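How a Watering Can Makes Rain

Have you ever wondered why people don't just pour water on their plants from a cup? You certainly could, and lots of people do when they're in a hurry. But a cup dumps everything out at once, and all that water lands in one spot with a big splash. The soil gets pushed aside, the little roots can end up poking out in the air, and a baby seedling may flop right over on its face, poor thing!

A watering can is much kinder. Think about what rain is like. It comes down in lots of small drops, spread over a wide patch of ground, and the soil has time to drink it in. Many watering cans have a sprinkler piece at the end of the spout, called a rose (yes, just like the flower), and the rose is full of tiny holes. When the water squeezes through them it splits into thin streams, and those streams break up into drops, and there you have your own small rain shower.

The handle has a job too. Water is heavier than you'd think, and a full can wants to tip and slosh. A nice curved handle lets you slide your hand along as you pour, so you can tilt the can slowly.

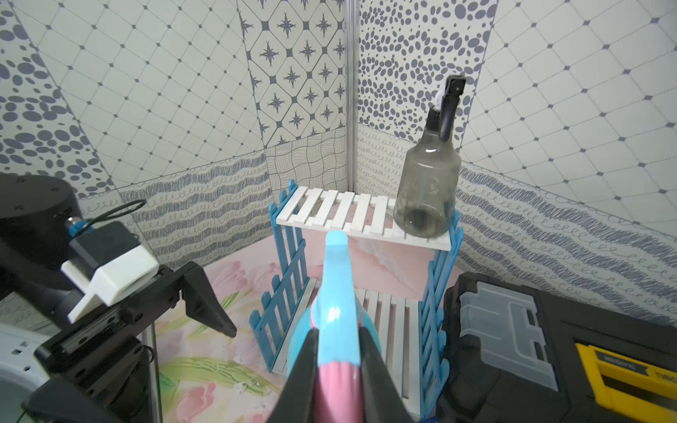 Why do some gardeners keep a spray bottle as well as a watering can?

A spray bottle makes a fine mist, and mist is just right for tiny seeds that would wash away under anything stronger. Squeezing the trigger pushes a little water through a very small hole, so it comes out in droplets almost too light to feel.

If you have a plant of your own at home, try this before you water it. Push one finger into the soil, up to the first knuckle. If it feels damp, leave the plant alone for now and check again tomorrow. If it feels dry, fill your can partway (a half-full can is so much easier to carry!) and pour gently near the bottom of the stem, moving in a slow circle until the soil looks dark all over. Then tip out any extra water from the saucer underneath, and put your can back on its shelf so you can find it next time.

Written by Morena Serra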